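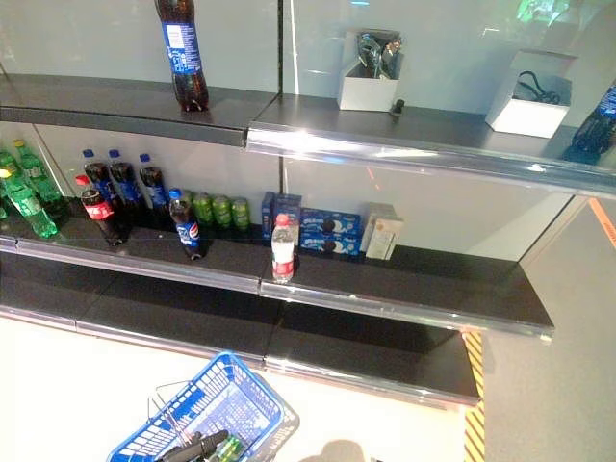
4. The shelf rig

4.1 Construction

The picking tests were carried out in the Gorkumley workshop, a shared space with a single long bay for woodwork, bicycle repair and whatever else members bring in. We had the use of the far end of the bay from October to March. The shelving unit is a second-hand shop fitting with dark shelves, pale back panels and a metal upright down the middle of the back. We kept the clear price-tag rails along the shelf fronts. An early draft of the plan had them removed, as they catch the light badly, but a unit without them would have told us little about a real shop.

The arm is built from the Drovetti open plans with two changes. The shoulder bracket was recut in thicker plate after the first one bent under load, and the wrist was shortened by one link so that the fingers could turn inside a shopping basket. The fingers are our own, printed at home by Ildikó Kovács in four versions, of which the third was used for all the results given here. Control software was written on top of Plodanach, a small planning library kept by two members of the workshop. The whole build weighs more than we would like and is moved by two people.

4.2 Stock and layout

Goods were ordinary groceries bought locally, with a few boxes of cables and chargers from the workshop's own drawers. In the layout of Figure 3 the bottom shelf is left clear and most of the stock is on the left half of the middle shelf, where cola bottles stand close to green soda bottles and a row of green cans. The right half of that shelf holds flat biscuit packets, two cream-coloured boxes and a bottle of water near the front edge. The two open white boxes on the top shelf were the hardest targets in the set.

Figure 3. The shelving unit and basket from the head camera, partly stocked layout.

We did not tidy the stock between runs beyond putting back what had been taken. Bottles drifted forwards over an evening, and labels turned away from the camera. Both effects were left in.

4.3 Procedure

A run starts with the basket on the floor in front of the unit and the arm in its rest pose. The planner is given one item by name, finds it, lifts it over the rail and lowers it into the basket. A run counts as a success if the item is in the basket and nothing else has fallen. The time limit was set at two minutes. Runs stopped by hand were counted as failures, including those where the person at the switch later thought the arm would have managed.

In all we recorded 952 runs, of which 796 were successes. Of the failures, 233 would have been the count under the first version of the rule, which also failed any run where a neighbouring item was knocked but stayed upright. We dropped that condition before the analysis.

4.4 Faults seen during the build

The rail was the main source of trouble. When an item stood right at the front edge, the lower finger touched the rail before closing, and the planner read the contact as a grip. Lowering the force threshold made this worse – raising it meant that cans slipped. The fix was a short upward move before closing, added in December and used in every recorded run.

Loose cable was a separate problem. The fingers would close on one loop and bring up several, and the depth readings over black cable were poor throughout. Cârstea padding on the fingertips helped with the bottles and made no difference here. We return to this in Section 6.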